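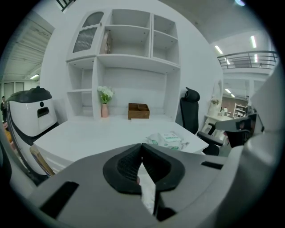
The Winter Tour

9 min read
41 shares · 6 comments

By the time the bus from Tirkulbridge let her off at the palace gates, Leen Bitar had eaten both of her sandwiches and read the whole guidebook chapter on Prundmont, including the part about the drains. She was the only passenger left. The driver, who had been humming the same few bars of something all the way up the valley, told her the last bus down was at five and that he wouldn't wait, though he said it kindly, and she had the feeling that he would wait a little if it came to it.

It was 13th December and the fountains had been switched off and boxed in with planks for the frost. She had wanted to see Prundmont in summer. Everyone wants to see it in summer, when the lime trees are out and there is a band on the terrace, but her mother had only mentioned the place properly in November, over the phone, in the middle of a conversation about a new stove. "Your grandmother cleaned there, you know," she'd said. "In Stornia, before they came away. She used to say she'd dusted the sky." And then she had gone straight back to the stove, and whether gas was worth the trouble, and Leen had sat there on her kitchen floor with the phone against her ear and hadn't heard another word.

The ticket office was a small warm room with a heater ticking under the counter. The man behind it wore a green scarf wound so many times that his chin rested on it, and his badge said Josué Teixeira.

"One for the palace," Leen said.

"The state rooms or the state rooms and the gallery?"

"What's the difference?"

He gave this a good deal of thought, as if people didn't often ask. "The gallery is mostly dogs," he said. "Very fine dogs. There was a prince who liked them. I'd take the state rooms, and if we have time I'll show you the dogs for nothing."

So he was the guide too. He turned the little cardboard clock on the door to show when he'd be back, put on a coat over the scarf, and took down a ring of keys that must have weighed as much as a cat, and off they went across the courtyard with the gravel crunching under them and their breath going ahead.

He was a good guide, though he had clearly learned the tour for a crowd and had trouble bringing it down to one person. He kept saying "if you'll all gather in" and then glancing at her and going a bit pink. He told her about the staircase, which had been built so wide that the prince could ride up it, and which the prince had ridden up exactly once, on his birthday, and been carried down from. He told her about the Chinese room and the yellow room and the room where a treaty had been signed that lasted until the spring. He told her the stove in the music room took a cartload of wood a day, and she thought of her mother and laughed out loud, and then had to explain, and the explaining took them all the way through the library.

"So she worked here," he said. "Your grandmother."

"For two winters, my mother thinks. She'd have been very young. I don't know what she did, besides dust."

"Well, dust was most of it. It still is." He ran a finger along the top of a door panel, looked at it, and put the hand in his pocket. "What was it she said, again?"

"That she'd dusted the sky."

Josué stopped with the key halfway to the lock. He had a long, mild face, and she watched an idea travel slowly across it from one side to the other.

"I do the ballroom last as a rule," he said, "but come on."

They went back through the yellow room and along a passage meant for servants, where the walls were plain and the floor dipped in the middle from all the feet. He apologized for the cold. He apologized for a bucket. Then he opened a door that on its other side was covered in painted leaves, so that when she turned around to look she could hardly have said where they'd come in.

She had seen the ballroom ceiling in the guidebook, of course, in a picture the size of a playing card. Kuhlmann had painted it over six summers, the book said, and had fallen out with everyone, and had never been fully paid. What the picture couldn't give her was how far up it went. There were clouds, heaps and heaps of them, pink underneath and gray on top, and between the clouds a blue so deep and soft that she put her hand on the back of a chair, and Josué, who was fond of the chairs, very decently let her.

"It has 2,000 stars in it, if you believe the old inventory," he said. "I never have, but it's a nice thing to say to a school party. You can only see them when the light comes in low. In July, at noon, there's nothing. People complain."

"And someone had to clean it?"

"Every winter when the family was in the city. They used goose feathers tied on poles, and for the middle they had a tower on wheels, with a girl on top, since the boards wouldn't take a man's weight." He pointed with the keys. "There were 36 steps up to the platform. It's in the housekeeper's book. She wrote down everything, that woman. Candles, soap, who was sick. She wrote down the girls, too."

Leen said nothing for a moment. Out beyond the tall windows the afternoon was starting to go, and the light had come down over the boxed-in fountains and was lying almost flat along the floor.

"Their names?" she said.

"First names, mostly. It's upstairs, in the office. I'm not supposed to take people up there, there's a loose stair and we've had letters." He looked at the door with the leaves on it. "What was she called?"

"Leen," said Leen. "The same as me."

He was already sorting through the keys. He found the one he wanted and lost it again, and muttered, and found it, and said over his shoulder that she should stay just where she was and keep looking up, he'd be as quick as his knees allowed, and he would bring the book down to her, that would be the best thing, there was no rule at all about bringing it down.

She listened to him go off along the passage. It was a long way, and once there was a clang that was probably the bucket. She thought about the bus. Then she took off her hat so that she could tip her head back properly, and up over the far windows, where the blue was deepest, the first few stars had begun to show.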